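Nurkville Shared Workshop – Evening Course in Home Robotics
Handout 6: Picking up soft things
Notes by Burgi Trummer

Bring your arm, its power supply and the finger set you printed last time. Béla Kovács has the spare screws if yours have gone missing.

Setting the closing force

The servo at the wrist takes a position, and the force follows from how far past contact you ask it to go. Find the contact position first. Close the fingers on a folded dish towel in small steps and watch the current reading. When it climbs past 110 mA, write down the position. Most arms in the group reach contact at around 3,170 counts. Set the hard stop at 3,613 and leave it there for the whole session.

Closing time: 600 ms to start with. Slower is fine, faster is not.

Approach

Come down from above at a steep angle, fingers open, and stop just clear of the rim. Lower the last part at quarter speed. For fruit that hangs together, go for the stem end, where the skin is toughest and the pieces move as one.
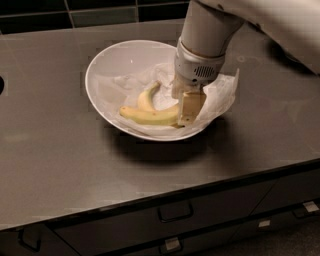 Line the dish with tissue paper before you practice. It keeps the fruit from sliding and saves the glaze if you come down too far. Loose paper can get between the fingers – if the current rises early, open up, back off and try again from the same height.

For next time

Log ten grasps with the position and peak current for each. Read the section on compliance in the Hirna build notes, up to the spring diagram.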